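工单:文档归档系统 OCR 队列积压,扫描件标题字段乱码
产品:Bidton 文档归档服务端
部署站点:Clendisside 档案室
优先级:中,后调整为高
状态:已关闭
分类:索引 / 字符编码 / 任务队列

问题描述

站点反馈,升级到五月补丁之后,新入库扫描件的标题字段在检索页显示为乱码,正文全文检索正常。旧件不受影响。同一时间段 OCR 队列长度持续上升,早上 9:10 时前台页面提示“任务排队中”,到中午仍未消化。用户侧可以上传,可以预览,无法按标题检索。

站点已自行重启过一次应用服务,重启后队列恢复处理一小段时间,随后再次停滞。没有重启数据库,没有改动过存储挂载。

环境信息

应用服务端与 OCR 工作进程分开部署,工作进程共 3 个,跑在同一台主机上。
数据库单独一台,字符集在安装时设为 UTF-8。
条码打印与识别使用 Petkov 标签模块,标签贴在档案盒侧面,扫描首页为标签页,标题从标签页提取。
扫描端为 Bodia 采集客户端,输出多页 TIFF,附一个同名的元数据文件。
反向代理上传超时为默认值,未改。

初步判断

乱码与队列积压不一定是同一个原因。先分开查。正文检索正常说明 OCR 引擎本身输出的文本编码没有问题,标题走的是另一条路径:标签页识别结果写进元数据文件,再由导入任务读入数据库。问题应当落在元数据文件的写入或读取环节。

排查记录

09:40
要求站点提供一份乱码条目的原始元数据文件和对应的数据库记录。注意用二进制方式复制,不要用编辑器打开后另存,另存会改编码。

10:15
收到文件。第一份被编辑器另存过,文件头多了 BOM,无法作为依据,退回重取。

10:35
收到第二份。十六进制查看,标题字段的字节序列符合 GB18030,不符合 UTF-8。文件头的编码声明写的是 UTF-8。声明与内容不一致,导入任务按声明解码,得到乱码。写入端有问题,读取端按规则执行。

10:50
查采集客户端版本。站点的采集机器在升级服务端时一并更新了客户端,更新包重新生成了配置文件,原来手工设置的输出编码项丢失,回到跟随操作系统区域设置的默认行为。采集机器的区域设置为简体中文,因此按 GB18030 输出。声明行为模板固定内容,不随输出编码变化。

11:05
在测试机上复现。删除配置项中的输出编码,用同一张标签页扫描,标题乱码。补回配置项,重新扫描,标题正常。乱码部分的原因确认。

11:20
转查队列。工作进程日志中每隔一段时间出现一条导入失败记录,错误为“标题字段长度超出限制”。按错误的编码解码之后,非法字节被逐个替换为占位字符,占位字符再写库时每个占三个字节,较长的标题因此超出列宽。写入失败后任务回到队列头部,立即重试。

11:30
检查重试策略。失败任务的重试次数上限在配置中为空。旧版本把空值当作默认值 15 处理,五月补丁之后把空值当作不限次数处理。一个写不进去的任务会一直占住一个工作进程。失败任务多于工作进程数量之后,全部进程被占满,队列停滞。重启后恢复一小段时间,是因为重启时队列按入库时间重新排序,排在前面的是正常任务。

至此两个现象连在一起:客户端配置丢失造成乱码,乱码造成超长,超长造成写入失败,失败任务无限重试造成积压。

11:45
站点补充一个情况:有几盒档案的标题不乱码,只是为空。要求提供盒号。标题为空的条目,标签页识别置信度低于阈值,识别结果被丢弃,与编码无关。标签为旧版 Petkov 模板,字号偏小,在低分辨率预设下识别不稳定。单独处理,见后文。
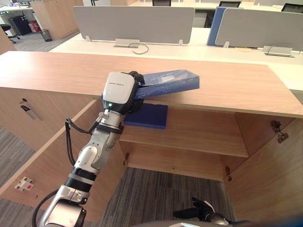
图1 蓝色盒子,木纹柜面处

13:20
站点确认该批旧版标签的盒子可以重新打印标签。打印前先在系统中把原标签号设为停用,再生成新号,避免两个号指向同一条目。

处理步骤

一、暂停采集客户端上传。在管理页把接收开关关掉即可,不需要停服务。

二、在采集机器的客户端配置文件中补回输出编码项,值为 utf-8,小写,不带引号。保存后退出客户端再启动,仅关闭窗口不会重新读取配置。

三、在服务端配置中把重试次数上限显式写为 3。不要留空。修改后需重启 OCR 工作进程,应用服务不用动。

四、导出失败任务列表,按错误类型过滤出“标题字段长度超出限制”,移入隔离队列。隔离队列不参与调度。

五、对隔离队列中的元数据文件做转码。先备份原目录,再逐个文件判断:能按 UTF-8 严格解码的跳过,不能的按 GB18030 读入、按 UTF-8 写回。不可以不加判断全量转码,目录里混有升级前生成的正确文件,二次转码会损坏。

六、转码完成后把任务放回主队列,观察队列长度。

七、对已经入库但标题乱码的条目执行重新导入。只勾选“元数据”,不勾选“正文”,否则会触发全量 OCR,耗时很长。

八、重新打开接收开关。

执行结果

14:05
第一至第四步完成。隔离之后主队列开始下降。

14:30
转码脚本第一次运行报错退出,原因是目录中有 2 个零字节的元数据文件,脚本未做空文件判断。加判断后重跑,完成。零字节文件对应的扫描件通知站点重新采集。

15:10
隔离任务放回主队列,全部写入成功,没有新的超长错误。

15:40
重新导入标题乱码条目。站点按标题抽查检索,结果正常。抽查时发现排序仍不正确,乱码时期生成的拼音排序键没有随标题更新。

15:55
确认排序键由夜间任务重算,也可以手动触发。站点选择手动触发,完成后排序正常。

16:20
接收开关打开,新扫描的一批件标题正常。队列长度回到平时水平。

标题为空条目的处理

这部分与本次升级无关,此前一直存在,只是没有人按标题检索那几盒。处理方式如下:
采集预设改用 300 dpi,标签页单独设为灰度,不用二值。
旧版标签换为新版模板,标签贴平,不压盒子边缘。
识别置信度阈值不建议下调。下调后空标题会减少,错误标题会增加,后者更难发现。
重新打印标签之前,可以在条目编辑页手工填写标题,手工填写的值不会被后续识别覆盖,前提是勾选“锁定”。

站点询问与答复

询问:能否把数据库标题列加宽,避免再次超长。
答复:不建议。列宽足够容纳正常标题,加宽之后乱码会静默写入,失去报警作用。

询问:回退五月补丁是否可行。
答复:可行但没有必要。回退只能恢复空值的旧处理方式,客户端的编码问题仍在。补丁中另有索引结构变更,回退需要重建索引。

询问:以后升级客户端是否还会丢失配置。
答复:目前的更新包仍会重新生成配置文件。升级前请备份,升级后对比差异。已提交缺陷,要求更新时合并已有配置项。

询问:隔离队列里的内容会不会被自动清理。
答复:不会。清理需要在管理页手动执行,执行前请确认备份目录可读。

询问:采集机器的区域设置能否直接改为 UTF-8。
答复:不建议在生产机器上改。该机器上还装有标签打印驱动,驱动依赖本地代码页,改动后打印的中文标签可能异常。显式设置输出编码已经足够。

遗留事项

采集客户端:元数据文件的编码声明应随输出编码变化,不应固定。已提交缺陷,未排期。
服务端:重试次数为空时的行为变更未写入五月补丁的发布说明。已通知文档组补充。
服务端:失败任务应放到队列尾部并延迟重试,不应立即回到头部。已提交改进需求。
监控:建议站点对“同一任务连续失败”增加告警,现有告警只看队列长度,阈值偏高,本次没有触发。
站点:零字节元数据文件的来源未查明。采集机器的磁盘余量正常,客户端日志在对应时间没有错误。若再次出现,请保留客户端日志和原始 TIFF,不要重新采集覆盖。

附:编码快速检查方法

在服务端执行严格解码检查,命令返回非零即为不合规文件:
iconv -f UTF-8 -t UTF-8 文件名 > /dev/null
注意纯英文标题的文件在两种编码下字节相同,检查会通过,这类文件不需要处理。
零字节文件也会通过检查,需另外按文件大小过滤。

关闭说明

站点确认检索、排序、上传均正常,同意关闭。遗留缺陷在各自编号下跟踪,不在本工单内更新。零字节文件如再次出现,请新建工单并引用本工单。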